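Dunleavy cell stopped over gripper fault, back up at reduced force

The assembly practice cell at Dunleavy was out of use for most of Thursday after the arm pushed down on a memory module that was not lined up with its slot. The module cracked at one corner and one of the slot clips came off the plate. There were no injuries. The guard door was closed the whole time and the cell stopped on its own when the wrist force passed the limit.

For anyone who doesn't work on that side of the building, the cell runs the Plornska task set, which covers placing a processor and seating a memory module inside an open computer case. The parts sit on a printed plate fixed to the floor of the case. We have been running it since February, mostly during the day shift, with the longer unattended runs starting at 6 p.m.

What happened

The fault came on run 81 of the batch. The arm picked up the module as usual and moved over the slot. On the log, the two fingers report slightly different positions from that point on, with a difference of 3 mm by the time the arm started down. They should match. The control software reads only the left finger when it works out where the center of the grip is, so it had the module in the wrong place and carried on.

The arm then pressed for longer than it should have. The force limit in the cell settings was still at the value we used for the old steel test blocks, and it was far too high for a circuit board. It should have been lowered when we changed over to the Plornska parts. That step was on the changeover sheet, but it was on the second page, and the second page was not printed.

When the gripper was taken off the arm, we found a set screw on the right linkage had backed out. The finger could move sideways under load by hand. The left side was tight. Grollier, who supply the gripper, asked for it to be sent back so they can look at the threads, and we have fitted the spare in the meantime. They have not said yet whether other units could be affected. If you have one of the same type on another bench, please check the right side before your next run - it takes a couple of minutes with the small hex key.

What has changed

The force limit is now 12 newtons for anything with a board in it. The arm also stops if the two fingers disagree by more than the set tolerance, and it will not restart until a person clears it at the panel. Linkage screws get checked before the first run of the day and again before any unattended run. The changeover sheet has been cut down to one page.

We repeated the memory task 10 times with the spare gripper at low speed, with a person at the stop button, and had no further trouble. Unattended runs stay off until we hear back from Grollier. Day runs can be booked again in the usual way.
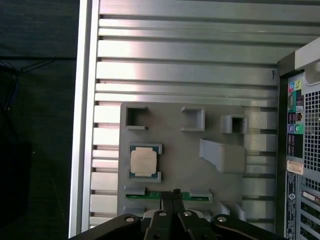
Wrist camera view of the gripper over the memory strip, with the processor in its holder on the left of the plate.

Two things still need sorting out. The first is the wrist camera. It has a clear view of the area in front of the fingers, and the recordings from run 81 show the module going down at an angle, but nothing in the current setup uses the picture to stop the arm. Ploson has a check that compares the angle of the part with the slot before insertion, and we are going to try it on the Dunleavy cell first. It may slow each run down a little.

The second is the stock of plates. The one with the broken clip has been thrown out and we are down to our last spare, so please don't borrow plates from the cabinet by the door without signing for them. New ones are being printed this week. Damaged modules go in the red bin under the bench and should not be put back with the practice parts, even if they look all right.

If you see the arm do something odd, hit stop first and write it up after. Fault forms are on the clipboard beside the panel.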